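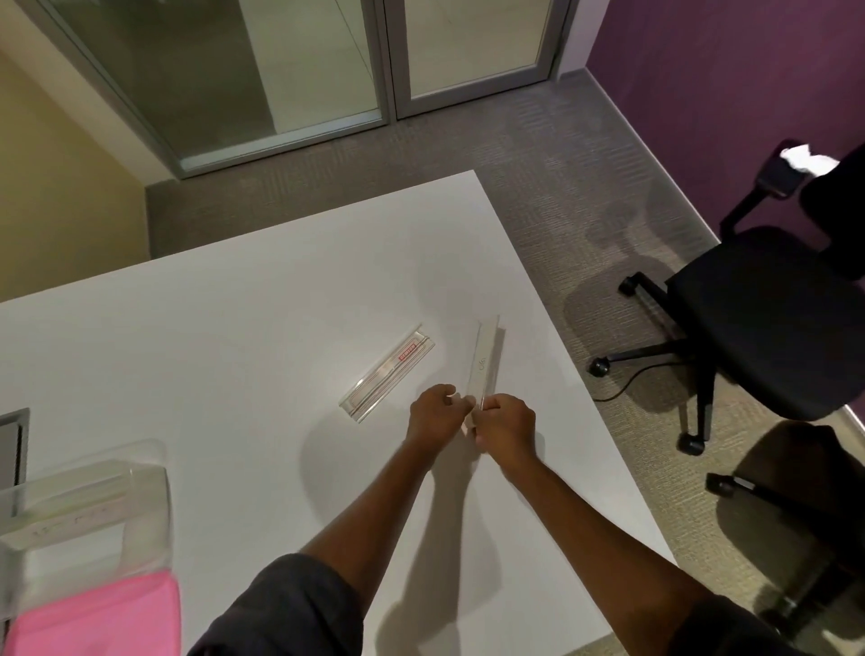 Nikau Fairweather wrote to ask whether it's okay to reach in and pull a stuck case out of the gripper when the Drundo has stopped moving anyway.

Please don't! A stopped arm still has power, and on a fault 922 it will often try the same pick again. I've had it close on a glove that way (my glove, and luckily my hand was out of it). So go through the steps below first, every time.

Fault 922: part not seen, or part lost in grip

I get this one almost only with clear packaging. The depth camera looks straight through the plastic, or catches a bright line along a rim and takes that for the whole part. Then the Jelness gripper closes too early, or too hard, and you get a squeezed case and a red banner in Rurero.

1. Press the stop button on the pendant. Hitting Pause on the screen is not the same thing.
2. Turn the Stubbs power box to OFF and hang your tag on it.
3. Wait until the drive light goes out.
4. Pull the gripper release toward you and hold it for 2 seconds. The fingers go slack, so keep your other hand under the part.
5. Take the part to a table well outside the arm's reach.
6. Open the case by hand and look for bent corners or cracks. If it slides open without a fight, it can go back in the feed tray. If it sticks, toss it.

CAUTION: Cracked clear plastic is sharp, and you won't always see the edge. Go slow with your fingertips.

7. Wipe the gripper pads and check them for slivers.
8. Tag off, power on, and in Rurero choose Clear Fault, then Home. Stand back for this bit!
9. Run one part at low speed before you let it go on its own. 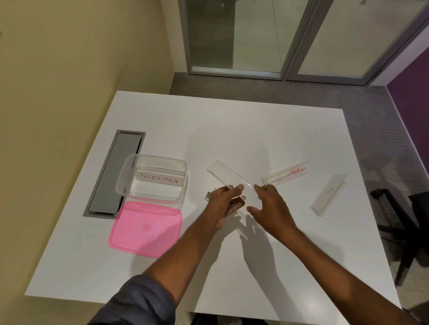 Step 6, checking clear parts by hand at the table.

Note: Parts with a printed label or a colored strip inside give the camera something to lock onto, so they fault a lot less for me. If yours are totally clear, put a dark mat under the feed tray and teach the part again.

Note: The pick counter rolls over at 2,000. If 922 keeps popping up right after a rollover, reload the part file before you start blaming the camera (I lost most of a January to that one).

If the fault comes back on the low-speed run, leave the power off and go to the camera alignment section.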